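Belegarztvertrag

Der Belegarztvertrag ist ein Vertrag zwischen dem Träger eines Krankenhauses und einem niedergelassenen Arzt, der nicht beim Krankenhaus angestellt ist. Der Arzt erhält durch den Vertrag das Recht, seine eigenen Patienten im Krankenhaus stationär oder teilstationär zu behandeln und dafür die Räume, die Geräte und das Personal des Hauses in Anspruch zu nehmen. In Deutschland ist die Stellung des Belegarztes im Sozialgesetzbuch und im Krankenhausentgeltgesetz geregelt, der Vertrag selbst ist jedoch im Gesetz nicht als eigener Typ beschrieben.

Rechtsnatur

Nach der herrschenden Meinung handelt es sich um einen atypischen Vertrag, welcher Elemente der Leihe, der Miete, der Dienstverschaffung und der Gesellschaft enthalten kann. Er begründet ein Dauerschuldverhältnis. Ein Arbeitsverhältnis entsteht nicht, weil der Belegarzt in seiner ärztlichen Tätigkeit frei von Weisungen bleibt. Organisatorische Regeln des Hauses, zum Beispiel die Hausordnung oder der Plan für die Nutzung der Operationssäle, muss er aber beachten.

Von dem Belegarztvertrag ist der Honorararztvertrag zu unterscheiden. Der Honorararzt behandelt Patienten des Krankenhauses und wird vom Krankenhaus bezahlt. Der Belegarzt behandelt dagegen eigene Patienten und bekommt von dem Krankenhaus im Grundmodell keine Vergütung.

Anerkennung

Für die Behandlung von gesetzlich Versicherten genügt der Vertrag allein nicht. Der Vertragsarzt braucht zusätzlich eine Anerkennung als Belegarzt durch die Kassenärztliche Vereinigung. Geprüft wird unter anderem, ob das Krankenhaus eine Belegabteilung der betreffenden Fachrichtung hat und ob Wohnung und Praxis so nahe liegen, dass die Versorgung der Patienten gesichert ist. Die stationäre Tätigkeit darf nicht das Schwergewicht der gesamten Tätigkeit bilden, die Praxis muss also im Vordergrund bleiben.

Typischer Inhalt

In der Praxis werden häufig Vertragsmuster verwendet, die von Verbänden herausgegeben werden. Geregelt werden meistens die Zahl der Betten, die Benutzung der Einrichtungen, die Vertretung im Urlaub, der Bereitschaftsdienst, die Führung der Patientenakten und die Haftpflichtversicherung. Die Zuweisung der Betten kann fest sein oder nach Bedarf erfolgen – die zweite Form ist bei kleinen Häusern verbreitet.

Ein viel diskutierter Punkt ist die Kostenerstattung. Soweit der Arzt Leistungen des Krankenhauses nutzt, die nicht mit den Entgelten des Hauses abgegolten sind, hat er die Kosten zu erstatten. Die Höhe wird oft pauschal vereinbart. Eine Zahlung, die als Gegenleistung für die Zuführung von Patienten verstanden werden muss, ist unzulässig, und zwar in beiden Richtungen. Seit der Einführung der Straftatbestände zur Bestechlichkeit und Bestechung im Gesundheitswesen werden solche Klauseln besonders genau geprüft.

Kooperatives Belegarztwesen

Beim kooperativen Belegarztwesen arbeiten mehrere Belegärzte der gleichen Fachrichtung an einem Haus zusammen. Sie stimmen die Belegung der Betten ab und vertreten sich gegenseitig. Carmela Colombo hat in ihrer Darstellung des Modells darauf hingewiesen, dass die Verträge der einzelnen Ärzte gleiche Laufzeiten haben sollten, da sonst das Ausscheiden eines Arztes die gesamte Abteilung in Schwierigkeiten bringt. Natalina Villa vertritt eine vorsichtigere Ansicht und empfiehlt nur eine gegenseitige Pflicht zur Information.

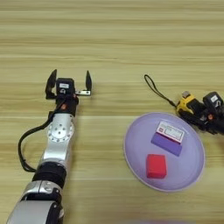

Haftung

Der Patient schließt in der Regel zwei Verträge ab: einen mit dem Belegarzt über die ärztliche Behandlung und einen mit dem Krankenhaus über Unterkunft, Verpflegung und Pflege. Man spricht von einem gespaltenen Krankenhausvertrag. Jeder haftet grundsätzlich für seinen eigenen Bereich. Schwierig ist die Abgrenzung dort, wo das Pflegepersonal auf Anweisung des Arztes tätig wird. Stellt der Belegarzt eigene Ärzte an, so haftet er für ihre Fehler selbst.

Beendigung

Der Vertrag kann befristet oder unbefristet geschlossen werden. Eine ordentliche Kündigung ist bei unbefristeten Verträgen auch ohne besonderen Grund möglich, wenn nichts anderes vereinbart wurde. Die Frist ist umstritten, falls der Vertrag dazu schweigt; die Gerichte haben in vielen Fällen eine angemessene Frist von mehreren Monaten verlangt. Daneben besteht das Recht zur Kündigung aus wichtigem Grund, etwa bei dem Verlust der Approbation. Mit dem Ende des Vertrages entfällt auch die Grundlage für die Anerkennung als Belegarzt. Die Zulassung als Vertragsarzt bleibt davon unberührt.

Siehe auch

Krankenhausaufnahmevertrag
Honorararzt
Konsiliararzt
Wahlleistungsvereinbarung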